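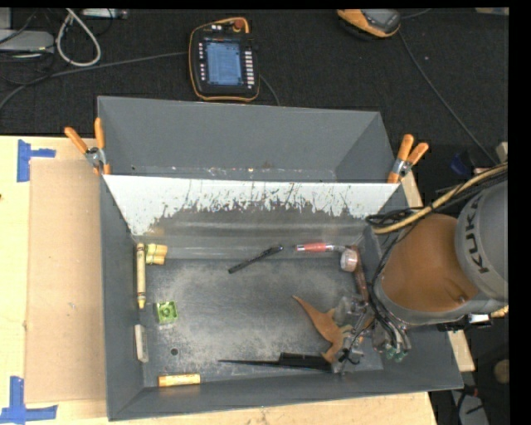
Science for Young Readers | Materials | Ages 8 to 12

Why Do Things Wear Out?

Look at the soles of a pair of shoes that you have owned for a long time. When the shoes were new, the soles had a clear pattern of grooves and ridges. Now the pattern may be faint at the heel, and in one or two places it may be gone. You did not cut the rubber away. You only walked on it. Scientists and engineers call this kind of change "wear".

Wear is the slow loss of material from a surface when something else rubs, scrapes or presses against it. It happens to shoes, stairs, coins, pencils, door handles and teeth. It happens to mountains as well, although that takes much longer.

What is friction?

To understand wear, we first need to understand friction. Friction is a force that acts between two things when they touch and one of them slides, or tries to slide, over the other. It pushes against the movement. Friction is the reason a book pushed across a desk slows down and stops.

Even a surface that feels smooth has tiny bumps and hollows. They are much too small to see, but a strong microscope will show them. When two surfaces meet, they touch mainly at the tops of the bumps. If they slide, the bumps catch on one another. Some bend. Some break off, and each broken piece is a tiny particle that used to be part of the surface.

One particle makes no difference that you would notice. A floor that is walked on every day, however, loses particles with every step, and after many years there may be a shallow dip in front of the door.

Different kinds of wear

Abrasion is wear caused by something hard or rough scraping against something softer. Sandpaper is made to do this. The grains glued to the paper are harder than wood, so they cut small scratches in the wood and carry some of it away as dust. Sand on the bottom of a shoe can do the same to a polished floor, and for this reason many public buildings place mats at their entrances.

Adhesion is a kind of wear in which two surfaces stick together for a moment at the places where they touch. When they are pulled apart, a little of one surface may stay behind on the other. Chalk on a chalkboard leaves a mark partly in this way -- the chalk wears down and the board keeps the powder.

Erosion is wear caused by moving water, wind or ice, often with grains of sand or small stones carried along. Rivers cut valleys by erosion. The round pebbles found on many beaches once had corners, which were knocked off as the waves rolled the stones against each other.

Fatigue is damage that comes from bending or pressing the same place again and again. A metal paper clip can be bent once without much harm. If it is bent back and forth many times, small cracks grow inside the metal and at last it snaps.

Paint and other coatings

Many objects are covered with a thin layer of another material. This layer is called a coating. Paint is a coating, and so are varnish and the enamel on some cooking pots. A coating may add colour, but it often has a second task, which is to protect whatever lies beneath it.

Iron and most kinds of steel will rust if they are left bare in damp air. Rust forms when iron joins with oxygen in the presence of water. Paint keeps air and water away from the metal. If the paint is scratched through, rust can begin at the scratch and creep under the edges of the paint that is left. Bridges, ships and playground equipment are inspected often so that damaged paint can be repaired early.

Hard and soft, tough and brittle

It is easy to suppose that the hardest material must always last the longest. This is not always true. Glass is much harder than rubber, but no one would make a bicycle tire from glass. Glass is brittle: it breaks suddenly when it is struck or bent too far. Rubber is soft but tough, and it springs back into shape.

Engineers therefore ask what an object will be used for before they choose a material for it. A kitchen knife must keep a sharp edge. A rope must bend without breaking. The centre of a busy staircase may be given a strip of metal or rough stone, as that is where most feet will land.

Can wear be useful?

Yes. A pencil works only because it wears away. As the tip moves over the paper, thin layers of graphite come off and stay on the page as a grey line. An eraser wears away too, and the crumbs carry the graphite with them. Toothpaste contains very fine, gentle grains that help to rub food and stains from teeth.

An activity to try

You will need 2 pieces of chalk of the same colour, a rough paving stone and a sheet of smooth cardboard. Ask an adult where you may work. Rub one piece of chalk on the stone and the other on the cardboard. Use 3 long strokes for each, and try to press with the same strength every time. Then hold the pieces side by side. Which one is shorter? Feel the ends with your finger and write down what you notice.

Words to remember

Abrasion: wear caused by scraping.
Brittle: likely to break suddenly.
Coating: a thin layer that covers a surface.
Friction: a force that resists sliding.
Particle: a very small piece of material.

Text by Milagros Villca. Reviewed for classroom use by Asif Mengal.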